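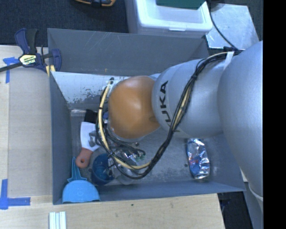 The Bin by the Back Door

Most households have one container where things go when they have no other place. In Toshiko Yagi's home in Narkwood it is a deep gray bin with tall sides. A dustpan goes in. So does a can, and a hand tool with a hole in the handle that was meant to hang on a nail.

Yagi has spent 24 years helping people sort out garages, sheds and utility closets. She charges $70 an hour and starts with the bin.

"People want to start with the shelves," she says. "The shelves are usually fine. Look at what got dropped in the bin and you know which hooks are missing."

A tool with a hanging hole should hang. Yagi puts a row of plain screws at shoulder height, near the door where the tool gets used, and leaves a hand's width between them. Dustpans go on the same row. Light blue or any other pale color is a good choice for a dustpan, she says, as it shows up against a dark floor and gets put back sooner.

Cans are a different matter. She wants them on a shelf, upright, with the label facing out. Anything unlabeled goes to the county drop-off.

The bin itself stays. Yagi likes straight, high walls and an open top, and she does not mind scratches or a scuffed floor. She empties it once a month, wipes it out and lets it fill again. Flaking paint or rust in the bottom gets brushed out first so it doesn't end up on the tools.

Hanan Srour, who rents a small house in Pelanness, hired Yagi last August. Her own bin held almost 200 items, mostly clothespins and picture hooks. The two of them sorted it on an old bedsheet in the driveway. Srour kept the sheet and now does the job alone.

"I bought nine screws," Srour says. "I had been pricing cabinets for $3,000."

She still loses the dustpan now and then. It is usually in the car.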